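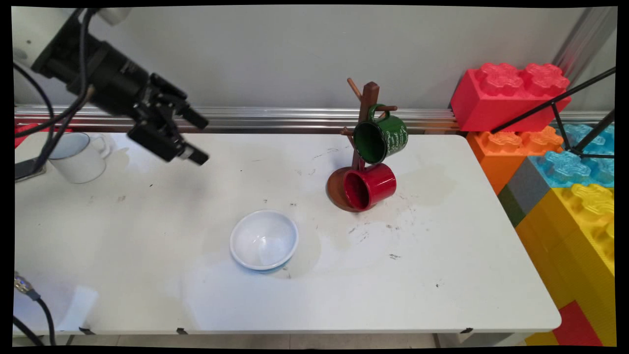 Mug tree, two mugs up, one still standing on the table. White table, so every mark shows.

OK, mug tree thread. I've been told for years that I need one of these. I don't believe in countertop organizers as a category, so take all of this with that in mind.

The pitch is always that it "frees up cabinet space." Sure. It frees up cabinet space by using table space. Those mugs were in a cabinet with a door on it. Now they're out where the dust is.

Mine is the plain wooden one from Radebe. Round base, a post, short angled pegs. I looked at the Flirkden version first, but they want 50 dollars for it and as far as I can tell the difference is a nicer box.

Peg angle matters more than anything on the product page. Too flat and the mug slides when you bump the post. Too steep and you have to wiggle the handle off. These are okay. Not great, okay.

Look at the red one on the lower peg. It leans on the base. Every listing photo I've seen has mugs floating in the air at perfect little angles, and I'd like to know what size mugs they're using, because mine aren't it.

Also the green one sits right over the red one, so if I want the red one I'm working around the green one. You can spread them out to different sides, and then you need clearance all the way around the thing. Pick your annoyance.

The enamel mug isn't on there. It could be. I keep putting it down on the table out of habit, and I suspect most people who own a mug tree also own one mug that never goes on it.

Someone is going to ask about the bowl. White, pale blue band, Cevunden, I think from their May sale. Good bowl. No tree required – bowls stack, which is my whole point about cabinets.

Now the table. It's a folding table and the white top was sold to me as "wipe clean." Smudges, rings, specks, streaks. I have wiped it. I have wiped it with the stuff that's supposed to be for this. The gray marks stay put.

Before you say baking soda: tried it, let it sit 30 minutes, got a slightly different gray. Before you say melamine sponge: that takes the shine off and then the spot grabs dirt faster. Ask me how I know.

Brumberg has a whole "drink station" set for 499 now. Cart, tree, tray, canisters. I'd bet you 40 of those dollars go into the tree and the rest is for the word station.

Keeping mine through the summer, then deciding. Current verdict is that it holds mugs. So did the shelf.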